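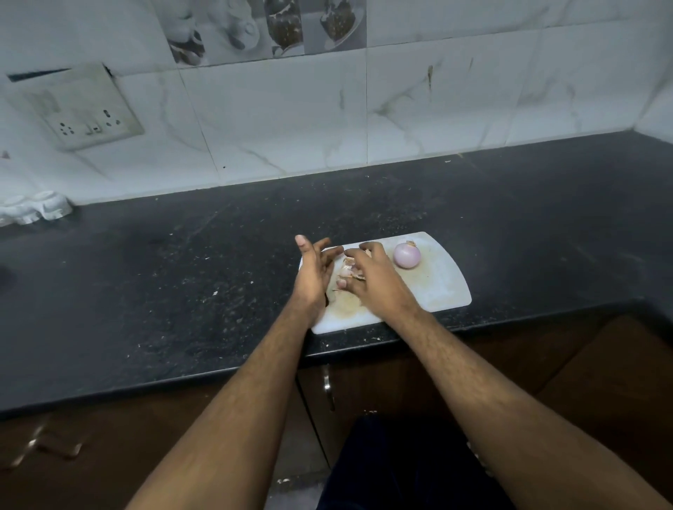

Luminița Surdu wrote:
Count me in for the reading hour, Teodor, but please can we talk about the start time before it goes up on the noticeboard? Last July we had the whole of Wadwood House sitting in the quad at half past eight with their books open, and half of them had come straight off the early bus from Tiltard without so much as a cup of tea. I love the idea, I really do, and I thought it was one of the nicest mornings we had all year, but I'd be so much happier with ten o'clock.

Teodor Furtuna
Thank you Luminița, and lovely to see you on here again! I do take the point about the bus. The trouble is that the Ondar campus starts at half past eight and the whole charm of it (for me anyway) is that both sites are reading at the same moment. We had 115 at Wadwood last time and 86 over at Ondar, and when their principal rang through at the end and we all cheered down the phone I had a bit of a lump in my throat.

inkyfingers
Could Ondar not move to ten as well? Has anyone asked them?

Teodor Furtuna
They've got labs from half nine, so no, sadly. I did ask.

bramblejam
I'm a second year on the nursing course and I'd like to put in a word for keeping it early. Some of us have placement in the afternoon and if it slides to ten it runs straight into the skills session, and then we're the ones who get told off for being late! Half past eight was fine. I read a good chunk of a detective novel and nearly missed the bell.

Luminița Surdu wrote:
That's fair, bramblejam, and I hadn't thought about placements at all. Would anyone object to half past eight with the canteen hatch open from eight? I'd feel a lot better about it if people could at least get some toast.

old_stacks
No objection to toast. I do object to the list, though. Last year the first years were told "any book you like" and then a sheet came round with titles the department would prefer to see, and one poor lad put his cookery book back in his bag. Either it's their favourite book or it isn't.

Teodor Furtuna
The sheet was only meant for people who'd forgotten to bring something, old_stacks. I'm sorry if it came across differently. There's a shelf for borrowing in the Enache Room, over 600 books on it now, and the sheet was just to help folk find their way round.

old_stacks
Well, it didn't say that anywhere on it. I kept mine and I've just had another look.

inkyfingers
I'm with old_stacks on this one. Leave the sheet on the shelf in the Enache Room and don't hand it round, and then everybody's happy. Cookery books very welcome, comics too if you ask me.

bramblejam
Are we allowed to read on our phones? Asking for most of my year.

Luminița Surdu wrote:
I'd rather paper, my love, but I won't be coming round to check. E-readers are certainly all right.

Teodor Furtuna
Half past eight it is then, hatch open at eight if the kitchen agrees, no sheet handed round. I'll ask them on Saturday when I'm in for the open day and post back here.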